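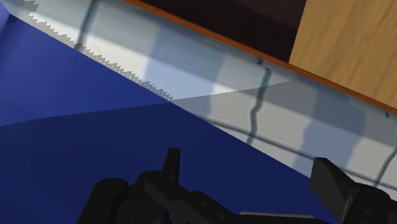

## Tully cell back on shift after gripper rebuild

The handling cell at Tully's packing works is running again after a rebuild of its two-finger gripper, the company said in January. The cell was down for 64 hours.

Finbarr Kavanagh, the maintenance lead, said the gripper had begun to close unevenly, with the left finger reaching the part ahead of the right. The fault showed up first as small position errors at pick. By the time the cell was stopped, over 300 picks had been logged as retries.

His crew pulled the finger assemblies, cleaned the slides and replaced two worn guide blocks. The cable to the wrist was rerouted with more slack, and the bolts on the mounting plate were torqued again from scratch.

Before the arm was allowed to move, the new finger offsets were loaded into a simulation of the cell and checked there. Renu Nautiyal, who set up the model for the integrator Vudano, ran the approach path at 20 percent speed and found that the right finger came in too low on one of the placements. She raised the tool point by 2 millimeters and ran the path again before sending it to the controller.

"The model had the old finger length in it," Nautiyal said. "That was an easy fix, but it would have meant a bent finger on the real one."

Krum Mladenović, the evening shift supervisor, signed the cell back into service at 4 p.m. It will run at reduced speed until the next inspection.

Tully has also changed the service sheet. Finger alignment is now checked at every grease interval — it used to be checked once a year — and a spare set of guide blocks will be kept in the cell cabinet.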